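El taller de bordado de Flakmont cambia de horario y abre lista de espera

Llenas las plazas. El curso de bordado sashiko que arrancó en julio en el local de la calle Peixoto se quedó sin sitio en una mañana, y la organización ha tenido que abrir lista de espera y mover la hora de entrada. A partir de ahora se empieza a las seis y media de la tarde, no a las seis. Quien llegue antes puede esperar dentro, con té.

Son 4 sesiones. La primera, ya hecha, fue de puntada recta y de marcar la tela con plantilla. La segunda va de esquinas y cruces — lo que más cuesta, según las que repiten. Luego viene una entera dedicada al reverso, a esconder los hilos sin nudos, y la última queda libre para que cada cual remate su paño. Da las clases Merja Rissanen, que ya tuvo a su cargo el invierno pasado el taller de remiendo visible.

El material está incluido: aguja larga, dedal de palma, un corte de algodón azul y dos madejas de hilo Siten, crudo y rojo. Las tijeras las pone cada uno. Se pide también traer gafas de cerca si se usan, la luz del local por la tarde es la que es y las lámparas de pinza no llegan a todas las mesas.
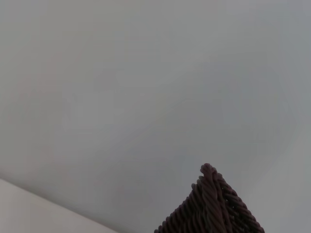 Huguette Beaulieu pide que no se confunda la lista de espera con una reserva. Apuntarse no compromete a nada, dice, pero al que se le avisa y no contesta en un día se le pasa el turno al siguiente, y este año van a ser estrictos con eso. El otoño pasado se quedaron sillas vacias y gente en casa con ganas de venir.

Sobre el precio, sin cambios. 30 euros el curso completo, se paga el primer día en mano o por transferencia. No se venden sesiones sueltas. Quien haya faltado a la primera puede recuperarla media hora antes de la segunda, avisando.

Novedad de última hora: los paños acabados se coserán juntos en una colcha grande, la primera que hace el grupo. Harán falta 218 piezas, contando las que guardaba Florence Robichaud de cursos anteriores y las que salgan de este. El dibujo lo ha preparado Pao-chu Wan, con rombos en el centro y olas en la cenefa. El acolchado se hará a mano, en bastidor, y para esa parte sí se admite gente de fuera del curso, aunque no haya bordado nunca. La medida de cada pieza es fija, así que ojo con los márgenes — un dedo de costura por los cuatro lados, ni más ni menos, y la tela lavada y planchada antes de de cortar.

Las piezas sueltas se pueden dejar en la mercería Resovlow, en horario de tienda, dentro de un sobre con el nombre. La colcha se colgará en la entrada del local cuando esté terminada, todavía sin fecha.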